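October
by Declan Lockwood

So I finally caved and started making my own barley water, and now I can't shut up about it, so you're all getting a post.

Some background. My grandmother in Beddoe made it every summer and I hated it. Hated it! It tasted like the water left over from cooking something, and that's pretty much what it is. She'd pour us each a glass after we'd been out in the yard and we'd tip it into the hydrangeas when she went back in. Those hydrangeas were enormous, by the way.

Fast forward to this fall. I gave up soda (again) and by the second week I was so bored of plain water that I was standing in the Fastillow market reading the back of a bag of pearl barley. It was 89 cents. I've spent more than that on gum. So home it came.

The first batch was a disaster. I used way too much barley and let it boil hard while I was on the phone with my sister, and what I got was closer to glue. The second was better but I forgot the lemon. By the third I'd settled down a bit and this is what I do now:

Rinse half a cup of barley until the water stops looking like milk. Put it in a big pot with 8 cups of water and a strip or two of lemon peel. Bring it up slowly, then turn it way down and leave it alone for about 50 minutes. Strain it, stir in a spoonful of honey while it's still hot, let it cool, then add the juice of a lemon. Taste it. Add more lemon. You will want more lemon.

It never goes clear, so don't stand there straining it four times through a dish towel like I did. Cloudy is how it's supposed to look.

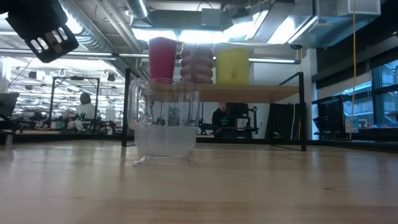 Cloudy stuff in a glass pitcher

I've been messing around with flavors too. Ginger is great, just a few slices in the pot. Orange peel is nice but kind of sleepy. I tried a cinnamon stick and it tasted like a candle, though my neighbor drank two glasses and asked for the recipe, so what do I know. Mint I'd save for the summer.

The leftover barley was bugging me, all that perfectly good grain sitting in the strainer. I've been throwing it in soup, and one night I fried it up with an onion and a whole lot of black pepper and ate it standing at the stove. It's soft by then so it won't hold its shape in a salad (I tried, it was sad). Soup is the way to go.

It keeps in the fridge for maybe three days. After that it gets a little funky, and it settles, so give it a stir before you pour. I've heard you can freeze it in ice cube trays and I keep meaning to, but my freezer is full of the blackberries we picked out at Mukemell and there isn't room for so much as a popsicle.

I called my mom to ask if Grandma did anything special with hers and she said no, she just never put any sugar in because she thought kids had enough sugar already. Well, that explains a lot! She also said the whole family knew about the hydrangeas.

Next up I want to try it with brown rice, if the store on Bidero Street ever gets the short kind back in. If you make any of this let me know how it comes out, and if you've got a good use for a pound and a half of cooked barley, I really need to hear from you.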